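Budget for a small tabletop arm setup - am I being sold too much?

Posted in Equipment & Buying
Tags: robot arm, gripper, simulation, quotes

Mehwish Rind
Joined in May

I look after the packing side of a small mail order business (gifts, kitchen bits, the odd bottle). We want to try one arm on a bench picking mixed items into boxes. Not a line, just one bench, to see whether it's worth going further.

I've got a proposal from a reseller called Bromirden. The arm itself is priced separately and I'm fairly comfortable with that part. What bothers me is the extras. They want 3435 for a "planning package" before any hardware arrives, plus 400 a month for a software licence called Flakside, minimum term 10 months. The planning package is mostly simulation. They set up a virtual bench with an arm over it, put random objects on it and send me stills and a report on what it can reach. 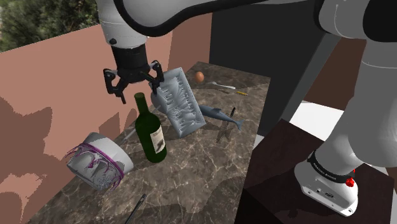 Simulated bench from the proposal, gripper open above the bottle.

Our bench is plain steel and we have never sent out a dolphin or whale or whatever that figure is, so I'm struggling to see what this tells me about my own stock. The salesman kept saying it would "de-risk the purchase". Is there real value in paying for this stage, or would I be better off putting the money towards a second gripper? I have no programming background, and my director wants a figure by the end of the month.

Grigoris Vlachopoulos

Simulation is the future, you should always simulate first. We did it at my last place and it was fine. 3435 is cheap compared with buying the wrong robot!! Don't cut corners on planning.

Nawal Belkadi

I'd want a lot more from them before paying that. A simulated bench can be useful for a few dull questions: where the base goes, whether the arm can get to the far corner, whether the elbow fouls a wall or a shelf. If they model your bench with your measurements, fine, that's worth something. If it's a stock set of objects on a marble worktop, you are paying for a demo they could show to anyone.

It won't tell you much about gripping unless somebody has put serious work into weights and friction. A two-fingered gripper over a bottle looks convincing on a screen. Your bottle might come in tissue, or have a shiny label, or weigh twice what the software thinks. Ask where the weights in their report come from. When I asked Amrani the same thing they went quiet for a fortnight and then took 2000 off the quote, so draw your own conclusions.

What I'd do before signing:

Send them a box of your ten most awkward items and ask for a video of a real arm picking them, failures left in.
Ask for the planning fee to come off the hardware price if you go ahead.
Refuse the 10 month term. You can't know in month one if you'll still be using Flakside in month four.
Get the reach study priced by itself.

As for the second gripper, hold off on that too. You don't know yet if the first one suits your stock. Leave a line in the budget for fingertips and suction cups, and another for guarding and the safety assessment. I can't see either of those in what you've posted, and they will cost you more than you'd like.

Reda Samir

Agree with Nawal about the term. Check who owns the bench model at the end as well. We paid for ours, then moved to Brerivico, and the first lot wouldn't hand the files over - it was in the small print on page six. Had to have the whole thing drawn up again.

Mehwish Rind

Thanks all. I've asked about the files and about sending a box of our stock. They've offered me a call, which I didn't ask for. Will post the revised quote if I get one.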